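Cluvon Tabletop Chores, data card

What is in it
797 episodes of a two-arm robot doing small kitchen jobs at a table: a drawer, a cup with a blue handle in it, a cutting board, a kettle. All of it was teleoperated. A person did the thinking.

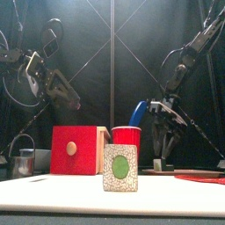 Please don't cite this set as evidence that robots can tidy a kitchen. We trained the Vemex baseline on 400 episodes for 3,000 steps and gave it 20 tries at the drawer task. It got some of them. Move the drawer box a hand's width and the score drops hard. A bored ten-year-old would still beat it.

Views
One fixed camera, plus cameras at the wrist. Wrist views are dark in places and the fingers block a lot.

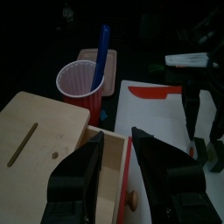 Known problems
Drawer pulls are overrepresented. Failed episodes from March were deleted before we thought to keep them, so success rates in the logs look better than they were. No water, no food, no real mess.

License
Research use only. Questions go to the Prater tracker.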